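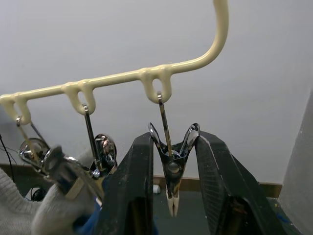 Small washes have been my favourite household discovery this year, and I can't recommend them enough! Instead of letting socks and tea towels pile up until Sunday, I do a little basin of them most evenings and hang them up before bed. A cream plastic hanger with metal clips along the bar is perfect for this, as each sock gets its own clip and the whole lot can be carried to wherever the air is moving (mine goes from the bathroom to the back door and back again, depending on the weather).

Soak tea towels in hot water and washing soda before anything else. Two tablespoons to a basin, 4 hours if they're bad. Curry stains take longer, and a day on the line in full sun does wonders for whatever is left.

Wool socks want cool water and hardly any soap. Roll them in a dry towel and stand on it - great fun, and they'll be half dry by the time you've finished!

Solange Batista wrote in from Drumorance to say she adds a splash of white vinegar to the last rinse. I tried it on my stiffest flannels and they came up lovely and soft, with no smell at all once dry. Don't use it in the same water as bleach, please.

In November, when nothing dries, open the window for ten minutes in the morning even if it's freezing. It feels mad but the room dries out much faster afterwards.

Print this page
E-mail this to a friend

Recent tips
Getting candle wax out of a tablecloth
Limescale on taps: the lemon half trick
What to do with a scorched pan
Storing jumpers over summer
Readers' letters from Cliltbridge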